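Local Reporting of Political Violence in Pellonbridge: Project Report

Kuo-hua Wei
Submitted Dec 30, 2022

1. Background
In August a candidate for the Pellonbridge district council was attacked outside a meeting hall and spent four nights in hospital. Both main parties put out statements the next morning calling for calm. My project looks at how the attack was covered in two local papers, the Virk and the Cerncombe Post, and whether either paper followed up on threats the candidate said she had received before the meeting.

2. Method
I read every item on the council election in both papers for the six weeks after the attack. This came to 764 items, of which 55 mentioned the attack directly. Each of these was coded for who was quoted, where the quote came early or late in the text, and what word was used for the event. The coding was done in Clamo, which the department has a licence for. I also read the reader comments on the Virk website, roughly 3,000 in all, but only coded the first 1,000 by date.

3. Findings
Party officials were quoted far more often than residents. The Virk used "incident" in most headlines and only changed to "attack" after the police named a suspect. The Cerncombe Post used "attack" from the first day but carried fewer items and dropped the story after three weeks.

The candidate's earlier complaint to her own party was mentioned by both papers, in each case near the end of a longer article. Neither paper reported asking the party what it had done about the complaint. In the comments this was the question raised most often, usually by people who said they had attended the meeting.

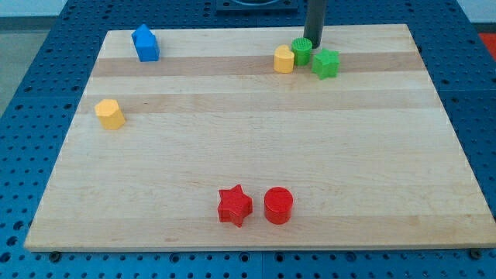

Student Projects: Media and Politics

4. Limits
Print letters pages were left out because the library set has gaps. I was the only coder, so there is no check on how consistent the coding is. The party offices did not reply to my emails. A later project could compare this coverage with local radio, where the candidate gave her only long interview.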